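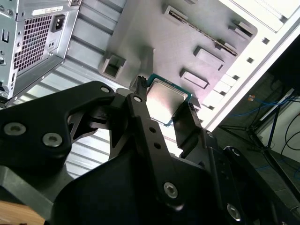

*Processor held over the open case.*

01/07/2024

Notes on moving the backup job from Clultik to Wondby, mostly so I can find them again in December.

The old setup ran a full copy every night. With 448 GB in the home directory, each run took long enough to overlap with the morning mail sync, and both slowed down. Wondby splits files into chunks and stores only the ones it hasn't seen. The first run took 18 hours. Nightly runs now finish in 12 minutes.

Settings I changed from the defaults:

- compression: medium
- chunk cache: on the local disk, not the share
- retention: 12 daily, 18 weekly

The exclude file is read top to bottom and the last match wins, the reverse of Clultik. I pasted my old list in unchanged and lost 117 photos from the first snapshot. Corentin Besson spotted the same thing on his machine and fixed it by sorting the list backwards, so I did too.

Restore test: one folder, compared by checksum, no differences. A full restore to a blank disk is still on the list.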